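Shop bench: start button box and the white plastic thing

limer_lou
Posted Feb 4, 2021
I am putting a start button on the dust collector so I can stop crawling behind it like a raccoon. Before I get to wiring, does anyone know what this white bracket is? It came with the bench stuff when I bought out Dehua Dai's shop and I have been walking past it ever since.
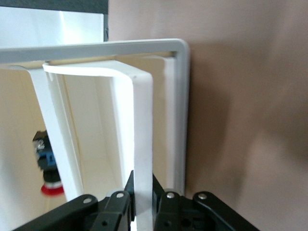
Mystery bracket, white, tan wall behind.

roxana_b
Looks like a handle to me. Something you grab and pull.

thinh_la
Handle on what, though? I'd say it's a support that goes inside that outer piece. My money is on half of an appliance.

roxana_b
Half of an appliance with a handle on it.

limer_lou
Thank you both, I will label it "half." Moving on to the part I can afford to get wrong. I have a green mushroom button with its contact block and an orange and black box with one hole in the face. My control circuit is 24 volts. The plan is button in the hole, lid back on with its four screws, cable out the bottom.

gesero_6
Nice color combination. Traffic cone with a pea on top.

xlong
Check the depth before you do anything else. I bought a Shao box in April that took the button fine and then would not close over the block. I own a very good Shao paperweight now.
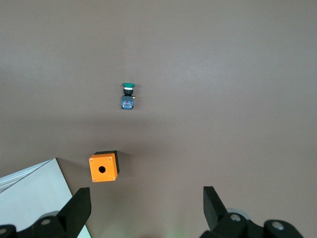 Also, why a mushroom head for start? You want start to be hard to hit by accident. Flush button for start, big red mushroom for stop. You'll lean on that green one with your hip and get a surprise.

thinh_la
Disagree. It's a dust collector. The surprise is clean air.

xlong
The surprise is your sleeve. And he still hasn't mentioned a stop button.

limer_lou
She. And the stop button is the breaker, which I realize as I type it is not a great answer.

gesero_6
Get a two-hole box. Ostura sells them, 6 bucks.

limer_lou
Fine, two-hole box ordered, red button ordered. The bracket is still on the bench if anyone wants it for the shipping.

roxana_b
I'm telling you, handle.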